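Prirel Bamboo Tile Bed Mat
Sold by Kiretico
$228
Sizes: Full, Queen
In stock. Ships rolled, in a long carton.

If you have ever spent a summer night flipping your pillow over and hunting for the cool side of the sheet, you probably already know why people put bamboo on a bed. It's an old idea and a good one. The Prirel is our everyday version, a mat of small bamboo tiles strung on cord that lies over your mattress and stays there from the first sticky week of the year until you get tired of it in the fall. Bamboo doesn't hold on to body heat the way a thick cotton pad does, and the gaps between the tiles let a little air move under you. You lie down, the tiles feel cool, and when you roll over there's another cool patch waiting.

We've carried tile mats since our very first catalog, and I'll admit we were fussy about them. A poorly made one pinches. It catches the fine hair on your arms, and if you've ever owned one like that you will not have forgotten it! The Prirel was worked out with Killian Poulain, who had been making seat covers and floor mats under the Deák name for a good long while before we talked him into something bigger. Killian rounds the edge of every tile on both faces and strings them closely, so the mat bends with you and the gaps stay small. The first run was 2,000 mats, and the letters that came back were mostly from people asking if we could make one for the guest room too.

Who it suits

Warm sleepers, mainly. People in upstairs bedrooms under a dark roof. People who would like to run the air conditioner a bit less, or who can't stand a fan blowing on their face all night. We also hear from customers who use it on a daybed or a sleeping porch and leave it out for afternoon naps, and that is how I use mine (a nap on bamboo with the windows open is one of my favorite things about July).

It is a firm surface. The mattress under it still does its work, but the mat itself has no padding, and if you sleep on your side on a very hard mattress you may want to lay a thin sheet over the tiles for the first few nights. Most folks drop the sheet after that. Some never do, and it works nicely either way, just a little less cool.

Setting up the bed

Unroll the mat on a clean floor first and let it lie flat for an afternoon. Mats that have been rolled up for shipping like to curl at the ends, and they settle down by themselves. Wipe it over with a damp cloth, dry it with a towel, then carry it to the bed with a helper if you have one. It's heavier than it looks and it flops.

Lay it over a fitted sheet. The sheet keeps the mattress clean and gives the underside of the mat something to grip. A little border of sheet showing around the edge is fine and I think it looks pretty, so go ahead and use the patterned ones. Keep a light cover folded at the foot for the hour before dawn, when even a hot night can turn cool. Cotton knit is our pick. It breathes, it has a bit of weight, and you can pull it up without really waking. Our own Tralau blankets go very well here, but anything you already own will do.

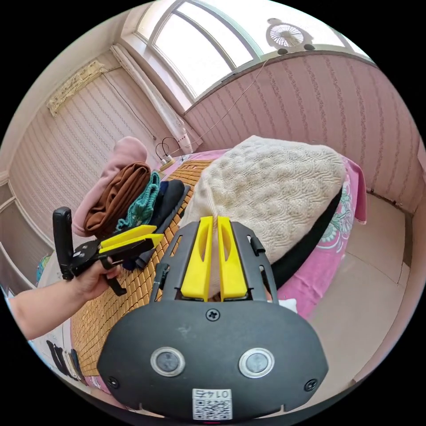
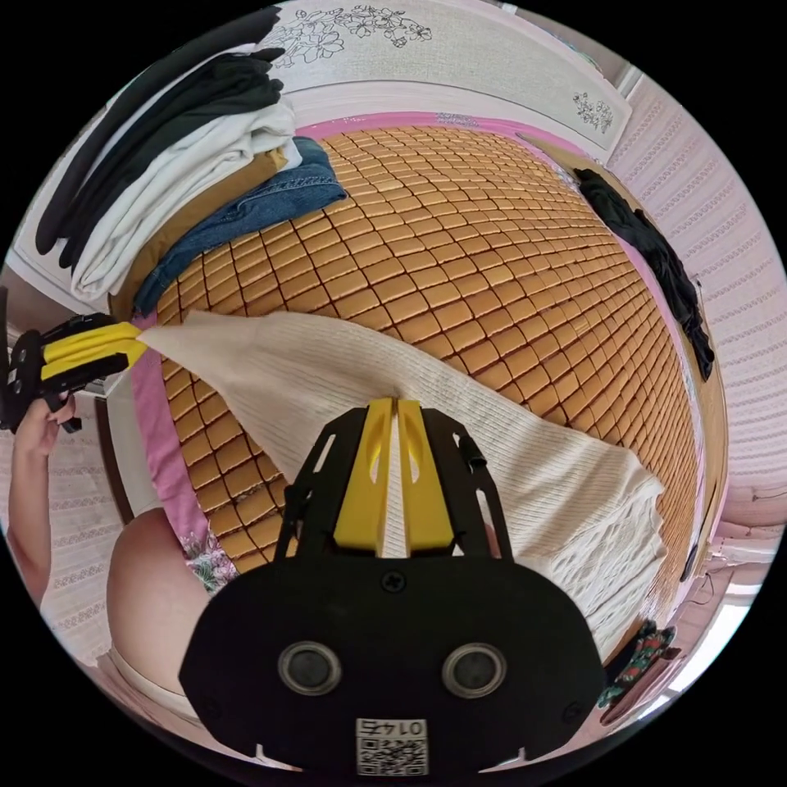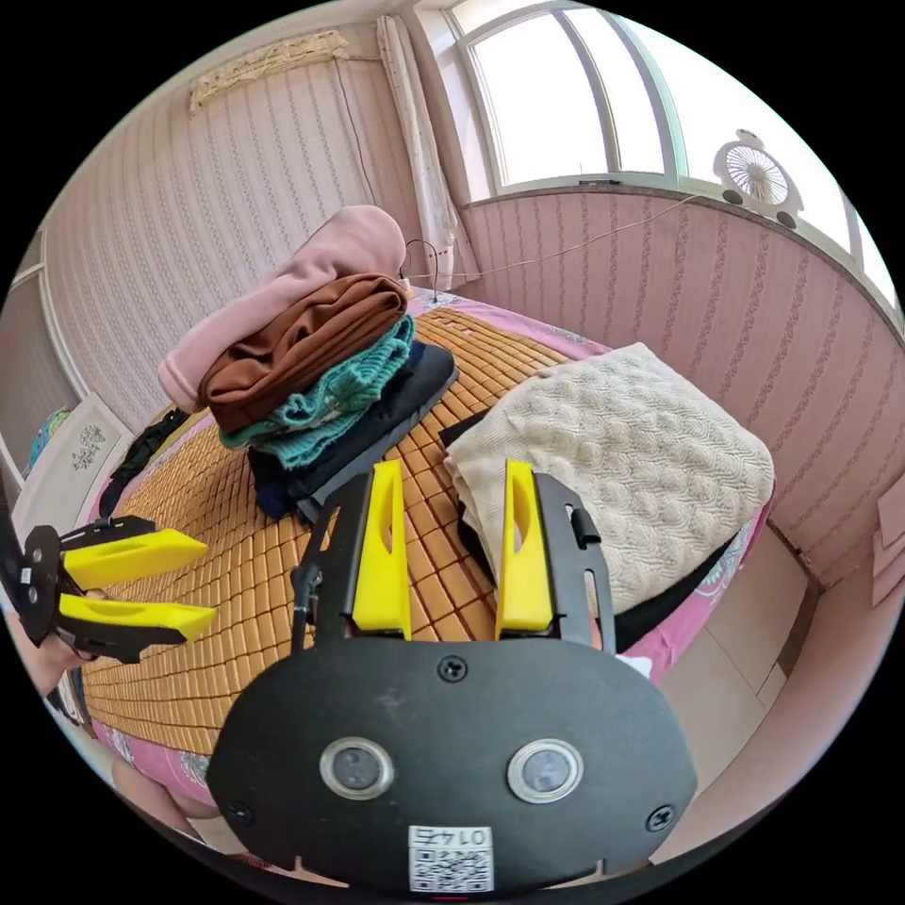
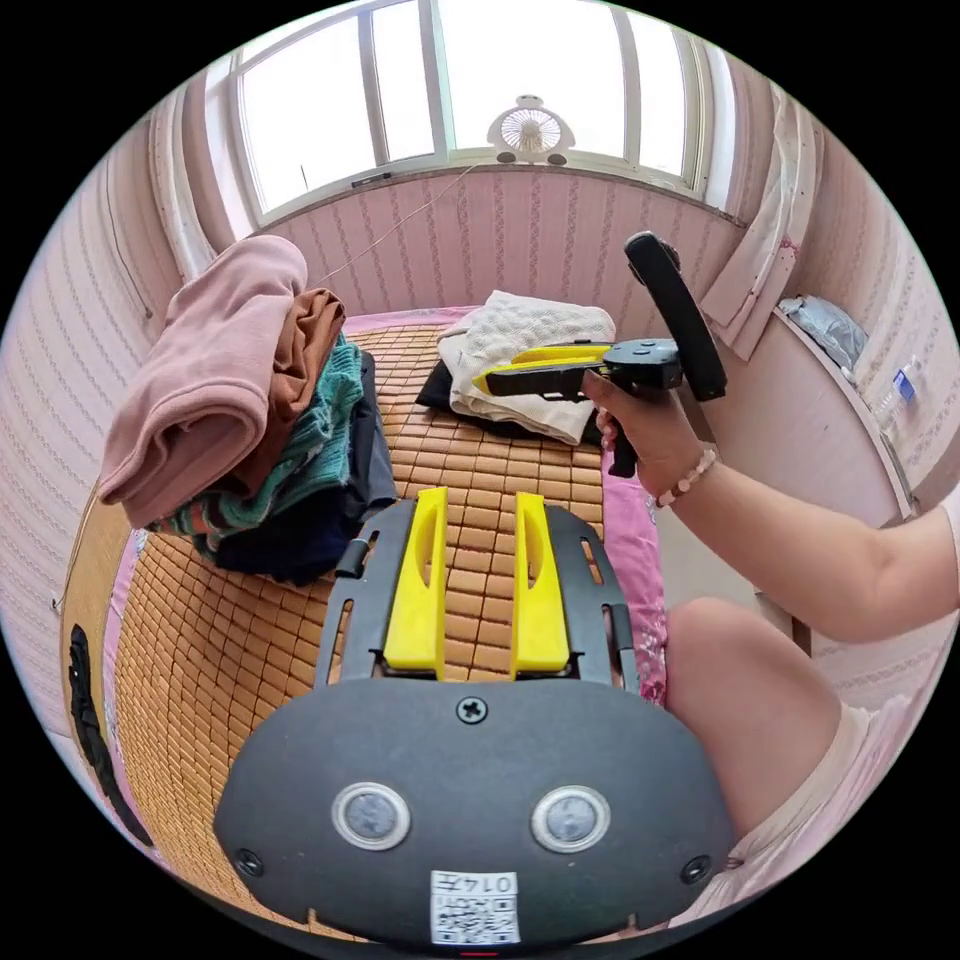
First picture: bamboo tiles with a cream cable-knit blanket. Second: cream-white knit fabric. Last: the tile mat on a bed with pink and floral fabric around it.

Picking a size

There are two sizes, Full and Queen. Measure the top of your mattress, side to side and head to foot, and choose the mat that comes closest without going over. You don't want tiles hanging off the side, where they'd be leaned on every time you sit down to pull on your socks. If you're between sizes, go down. A Full mat on a Queen bed leaves a margin all the way around and is perfectly comfortable for one person. We don't make a King at present. A few customers have set two mats side by side on a very wide bed, and they tell us the seam down the middle is easy to get used to, though I haven't tried it myself.

Day-to-day care

Wipe the tiles with a cloth wrung out in plain warm water, and dry them right away. Once a week is plenty in ordinary weather. In a real heat wave you might do it every morning, and it takes less time than making the bed. Skip the soap unless you've had a spill - a drop of dish soap in the water is enough for juice or coffee. Please don't use bleach or furniture polish, and never put the mat in a washing machine. The cord soaks up water and takes a long time to dry.

Strong direct sun will fade bamboo and can make it brittle, so air the mat in the shade. Over the years the color deepens a little where you sleep. That's normal, and I think older mats are the handsomer ones.

Folding isn't good for the cords. Roll the mat from the short end, with the top face outward, and tie it loosely in two places with something soft. An old pillowcase torn into strips is perfect.

Putting it away for winter

Make sure the mat is bone dry, roll it up, and stand it in a closet or slide it under the bed. A cloth bag is better than plastic, which traps damp. If you bring it out in May and find a faint musty smell, set it somewhere breezy and shady for a day and wipe it down as you did when it was new.

If a cord breaks

It happens now and then, usually at a corner, and usually because someone knelt there to reach the window latch. Don't pull the loose end. Tie a small knot against the last tile, and write to us. We'll send a length of matching cord and a printed sheet with the stringing pattern, free for the first 7 years you own the mat. If you'd rather not do the threading yourself, send the mat back to us and we'll do it at our bench for the price of return shipping.

Good to know before you order

New bamboo has a light, grassy smell that goes away after a few nights.
Tiles vary in shade. We don't sort them by color.
Not suited to waterbeds, cribs, or adjustable beds.
Do not use with an electric blanket or heating pad.
Cats tend to like it. Claws don't do much to the tiles, but they can fray the cord.

Returns are accepted on mats that have been unrolled and tried, as long as they come back clean, dry, and in the original carton. Please keep the carton until you've made up your mind, as it's a hard size to replace.

Page updated 4 September 2025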